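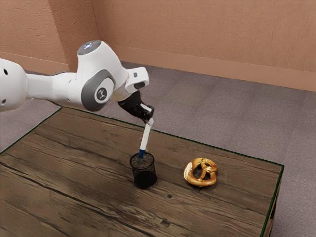
7 May 2020

Pressure test on the hot water circuit, second attempt. Filled to 5 bar at 8 in the morning with the boiler isolated. The gauge read 4.7 at noon and 4.4 at supper. The attic was cold at the start and warm by afternoon, so a drop can't be put down to temperature; if anything the reading should have crept up. There is a leak, and it is small.

Method for finding it: close the branch valves one at a time, wait an hour, note the gauge. Upstairs bathroom closed, still falling. Kitchen closed, still falling. Utility branch closed, steady. So the fault lies between the utility valve and the washing machine stub, a run of pipe that passes behind the shelving and through the partition. I did not look behind the shelving today. It holds all the paint.

Rang Jarmila Hudec at Brostell about the fittings. She confirmed that the compression sleeves in the second delivery had a different olive from the first and should not be mixed with the older nuts. The part number on the bag ends in 406. Mine were mixed, at least on the utility side, as I ran out of the first kind in December and finished the job with what was in the box. She will send 15 of the matching nuts. Delivery is slow at present and she would not commit to a day.

Drained the branch into two buckets and left the rest of the circuit at 2 bar. The kitchen has hot water again from the small electric heater. The washing machine is out of use until further notice, and I have told the household so.

While the system was down I replaced the washer on the garden tap. The old one had a groove worn into it the full way around, and the seat was pitted on one side. Dressed the seat with the cutter, four turns, light pressure. Wiped out the swarf, new washer, a little silicone grease on the spindle. It closes now without force. I should do the one by the shed too, but the cutter needs a smaller guide for that thread.

Insulation. The pipe in the crawl space has the thin gray foam from Vimano, 9 mm wall, and it has shrunk lengthwise. The gaps at the elbows are as wide as my thumb. Taping over them last year did no good, as the tape let go in the damp. The better approach is to cut the lengths slightly long and push them into compression, miter the corners, then glue the faces. Zuston sells a 19 mm grade that would fit under the joists with a little clearance. I measured the clearance at three points and the tightest was at the chimney base, where the foam will have to be shaved flat on top.

Natália Kuruc returned the pipe bender and the long level. She asked what I had used for the vertical drop by the stairs, and I gave her the clip spacing and a sketch. Her own drop is longer and will need an expansion loop or an offset at the bottom. I suggested the offset. She has soft copper, so it can be bent in place.

Rainwater barrel at two thirds. Boiler flue checked from the ground only. Anode in the small heater is due for inspection, never done since it was installed, and the wrench for it is a size I don't own.

To do: empty the paint shelves. Mark the partition before cutting. Order foam, glue, one guide for the seat cutter. Write the olive type on the lid of each box.

Gauge at 10 p.m., 2 bar, no change.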